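Gouache and Watercolor Beginners > Still Life
Why do my oranges look like basketballs?
Views: 673

usmanmengal
Wednesday, February 3, 2021
Hello everybody, long-time reader and very occasional poster. I have been painting oranges for 3 weeks now (my wife says the kitchen smells wonderful, so there's that) and every single one comes out looking like a basketball with a leaf on it. I'm using the Plallia student gouache, the set of tubes and not the pans, on a Uvholm pad. I start with a flat orange circle, then add yellow on the light side and brown on the shadow side, and then I put in the little dots for the peel. I've tried bigger brushes and smaller brushes and I'm running out of oranges that haven't been eaten. What am I doing wrong?

manoncampbell
Welcome Usman, and please don't stop, we have all painted the basketball! I have a drawer full of them at home. My first suggestion is to drop the brown. Brown out of a tube goes dead on an orange. Mix a bit of blue into your orange until it gets quiet and use that for the shadow side, and let it get a little redder just before the shadow starts. My second suggestion is to leave off the dots completely for a while. You only really see the peel texture where the light turns into shadow, so if you dot the whole thing evenly it flattens right out.

edgar_yupanqui
I'll disagree with Manon a little, with love. I use burnt sienna in my orange shadows all the time and they come out fine. I think the trouble is the paper. Those thin pads buckle as soon as you put a second layer on, and then you start fussing with it. Get something heavy, 400 gsm if your budget can take it, and half of this will sort itself out.

manoncampbell
Édgar, you would blame the paper if the roof leaked. Burnt sienna is lovely and I take back nothing about the tube brown! He said brown, so I'm guessing the dark one that comes in the set. Usman, which is it?

usmanmengal
It is the dark one. Very dark. I feel seen. And the pad does buckle, so I think you both win.

yerin_hyun
Hi Usman! I had this exact problem last March, when I was taking the Saturday class at Rojanasak, and I got so fed up that I almost went back to knitting for good.

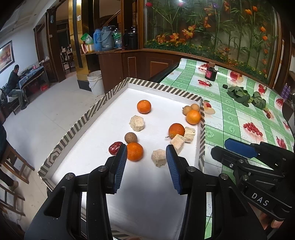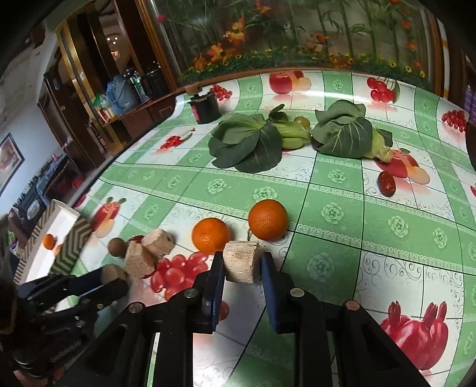 What finally helped me was giving up on the one lonely orange in the middle of the page, which is what I'd been painting over and over again, and setting it next to things that aren't orange at all. You can't judge how light or dark a color is when it has no company. In the first one there's that glossy dark red date lying near an orange, and if I were painting it I'd put the date in early, nice and dark, because then you can see right away that your orange shadow doesn't need to go anywhere near that deep. The white inside of the tray is handy in the same way at the other end. I was making my shadows far too heavy, and I suspect you are too. I'm with Manon on the dots, by the way, although I do miss them.

edgar_yupanqui
Ye-rin, I like this, but isn't it a lot for a beginner? All those different things at once would have finished me off. I'd say one orange and one dark thing, and stop there until it feels easy.

yerin_hyun
That's fair! One orange and one date, then. Or a prune, if that's what's in the cupboard.

ahrin_heo
Can I jump in and ask what white everyone is using? Mine goes chalky when I add it to orange. I've got the Punau white and I've only ever used it straight from the tube.

manoncampbell
Ah-rin, try lightening with yellow first and keep the white for the very last highlight. If it's still chalky, start a new thread and we'll all pile in.

usmanmengal
I did a small one tonight with a prune (no dates in the house), blue mixed into the shadow and no dots. It looks like an orange that has had a hard life, but my daughter guessed it on the first try. Heavier paper is on order. I'll post it once I work out how to get it off my phone.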